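Home | Datasets | Docs | Changelog | Contact

# Flenusby Counter Set

README, last revised Sep 12, 2024

Flenusby is a set of 326 teleoperated episodes of a two-finger gripper handling packaged snacks on a tabletop. It was gathered for the Hirier policy trainer. The plan called for 2,000 episodes. We stopped well short, and I doubt the missing ones would have fixed the problems listed below.

## What an episode holds

Wrist camera video, joint positions, gripper opening and one line of text giving the task. The text was written before the episode was run, so it tells you what the operator was asked to do – check the video before you believe it.

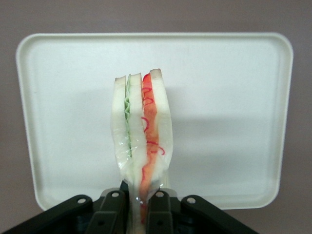
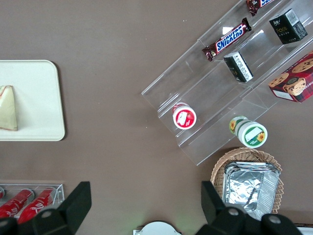 Wrist views: a wrapped sandwich held upright over the tray (first) and the table with the display stand, basket and cans (second).

## Known problems

- The sandwich looks like a replica. Don't quote grasp results on it as if they were results on food.
- Clear wrap throws glints, and the clear stand shows the table right through it. Any depth you estimate from these views deserves suspicion.
- At the wrist the fingers hide part of what matters. There is no second view in this release.
- Success labels came from one pass by one person. The Sullberg split was checked again and some labels changed. The Polák split was not.

## Use

Fine for pretraining or for testing a loader. I would not use it as a benchmark. A score on 326 episodes from one table says very little about any other table, and we have already seen one slide that claimed otherwise.

Splits are by episode, with object overlap between train and test.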